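3.2 Collecting demonstrations by teleoperation

All demonstrations were recorded in the bimanual cell at the Nanddale site. The operator sits outside the cell and moves a pair of leader arms with the same joint layout as the follower arms inside. Joint positions are read from the leaders and sent to the followers as targets, with no filtering apart from a limit on joint speed. An earlier version of the setup, in which the operator took hold of the follower arms and guided them by hand, was dropped after a pilot study. Hand guiding put the operator's forearms in view of the overhead camera, and policies trained on those recordings performed poorly when the forearms were absent.

The task family used in this paper is tray sorting. At the start of an episode, a tray and several small household objects are placed on the floor of the cell. The operator is told which object to handle and where it should end up, but is given no instruction on which arm to use or on the path to follow. Episodes in which an object leaves the reachable area are stopped and marked as incomplete. We kept these recordings, as Section 5 makes use of them.

The data were gathered in two rounds. The first, which we call Vondach, contains 1376 episodes with a fixed tray position. The second, Mamo, contains 374 episodes in which the tray was moved between episodes and distractor objects were left on the floor. Each episode was cut at 2000 control steps, and operators were asked to pause with both grippers open before ending a recording. Figure 4 shows the cell during one episode, with the left gripper lowered into the tray and the right gripper open above the floor.

Two properties of the recordings affect training. First, operators differ in how they use the idle arm. Some park it well away from the tray; others hold it close by, ready to help. A policy that imitates both habits at once tends to drift between them, and in early trials this led to slow, wavering motion of the arm that had no part in the grasp. We therefore add an operator label to the input during training and fix it to a single value at test time. Second, the operator sees the cell from a different angle than the camera does. When a gripper covers the object it is closing on, the camera view carries little information about contact, and the operator's small corrections look like noise. Including the measured gripper opening as an input reduced this effect — though it did not remove it — in the Nistwood evaluation.

New operators practiced until they could complete the fixed-tray task without a stop. Practice episodes were not used for training. The remaining differences in speed between operators were left in the data, and no episode was resampled to a common length.

Figure 4. Bimanual cell during a teleoperated tray episode. Both follower arms are mounted on the front rail. 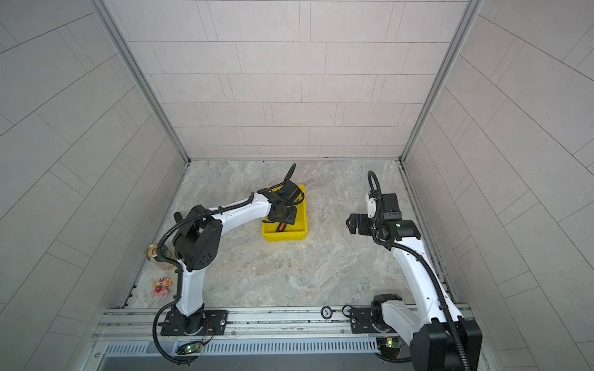 Comment from Gadisa Wako: The operator label deserves a separate ablation. Fixing it to one value at test time also selects one person's style of grasping, so the gain reported for the idle arm may come partly from that choice. I would ask the authors to report results for every label value, and to state whether the operator chosen for testing was also the one who recorded the most episodes.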